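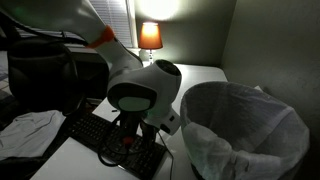
Equipment Plan and Budget for the Desk Manipulation Cell

Sena Mensah
Project report, second draft

1. Purpose

This report sets out what the desk cell needs for the next project period, what it will cost, and in what order the items should be bought. The cell consists of one arm, one gripper and one office desk with ordinary objects on and beside it. The arm is already owned by the department and is left out of the budget. Everything attached to it, or placed within its reach, is included.

The spending limit is $2,142. Unspent money cannot be carried past August.

2. Current state

The arm works over a white desk with a long black keyboard lying diagonally across it. A round trash bin with a plastic liner stands at the right, and a small lamp with an orange shade is at the back. An office chair is on the far side by the window, which has white horizontal blinds.

Three points in this layout affect the budget.

Cable routing. A thick black cable comes from under the wrist and hangs in a wide loop over the near edge of the keyboard. A loop of this size can catch on objects during low moves. The plan calls for a cable guide along the forearm and a shorter lead at the tool end.

Lighting. The lit lamp puts a bright patch on the back wall, and the window is a second source that changes through the day. I propose one fixed panel light with a dimmer. The lamp stays as a test object.

Bin liner. The translucent bag is folded over the rim and bunches up at the front. Loose plastic is hard to model and easy to pinch in a gripper. A clamp ring for the rim costs little and should be in the first order.

3. Quotes

Two suppliers were asked for prices on the same parts list. Dillico quoted $1,256 for a spare finger set, cable guide, short lead and mounting hardware. Antwi offered a lower price on the fingers but would not sell the guide separately, and the bundle came out above our limit once shipping was added.

The panel light was priced only from Malis, at $207 with the dimmer. Clamp ring, cable ties and spare liners are grouped as small items at $50.

4. Budget

Fingers, guide, lead, hardware (Dillico): $1,256
Panel light and dimmer (Malis): $207
Small items: $50
Total: $1,513
Remaining: $629

The remainder is held for repairs. A second gripper was considered and dropped - no quote fit within the remaining amount.

5. Order of purchase

Small items and the cable guide come first, as both can be fitted without recalibrating the arm. The fingers follow. The light goes last, and all baseline runs must be finished under the present lighting before it is installed.

6. Open items

Dillico has not confirmed that the short lead fits our wrist connector. Nindale, the lab that shares our stockroom, may have a matching adapter. If neither works, the present lead stays and the guide will have to take up the slack.

Comments (3)

rkl_bench: Check the bend radius on that short lead before you order. Ours failed right at the connector.

Tomasz: Is shipping included in the Dillico figure?

Sena Mensah: Yes, shipping and hardware are both in it. Will add the bend radius to section 6.

We use cookies to remember your settings and measure traffic. Accept all | Manage preferences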